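Progress report no. 2 - Limel sorting project
Prepared for the Rimkutė Fund by Dzintra Lepik, project lead
Reporting period: through the end of May

Summary

The main event of this period was the open day at the Nisa workshop, held on a Saturday from 10 a.m. to 4 p.m. Attendance at the door was 549. Spending is within the approved amount and no change to the budget is requested. The gripper work is on schedule. The speech part of the project is behind, as explained below.

Open day

We had planned a fixed program of talks with a short demonstration after each one. By late morning the talks were running over and people were leaving them early to stand at the robot table, so Boris Vaněk dropped the last two talks and kept the arm running with short breaks until closing. I agreed with that decision at the time and would plan it that way from the start next year.

The task was the one described in the proposal. Small plastic shapes in several colors are put down on a wooden board and the arm has to pick them up one at a time. Visitors placed the blocks themselves. We asked them to keep the pieces on the board and otherwise gave no rules, and most groups pushed blocks up against each other to see what the gripper would do.
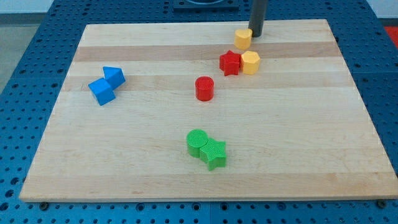

The arm made 540 pick attempts over the day. A pick was logged as failed if the block was dropped or if the operator had to stop the arm. Most of the failures came from pieces that were touching, which matches what we reported last time from our own trials. Stars were harder than cylinders. The points leave less flat surface for the fingers, and the gripper tends to turn the piece a little as it closes. Boris is trying a softer finger pad from Zirel and will have results for the next report.

There were two stops that were not related to picking. One was a loose connector on the control box, fixed in a few minutes. The other was the safety stop being pressed by a visitor - it worked as it should, and we have moved the button to the operator's side.

Schools

Six schools left contact details and asked for a visit in the fall. The proposal promised four visits, and we would like to do all six if travel can be covered from the line for printed materials, where we have money left. Please let us know if this needs written approval.

Delays

Spoken commands were not shown at the open day. The room was too loud for the microphone we have, and the software still confuses color names when two are said in the same sentence. We now expect to finish this part one quarter later than planned. Staff hours are not affected.

Next period

Test the new finger pads on touching pieces. Repeat the open day task in the workshop with the same logging so the numbers can be compared. Confirm dates with the schools. Boris will send the full pick log separately, along with the receipts for the table rental and the extra power supply.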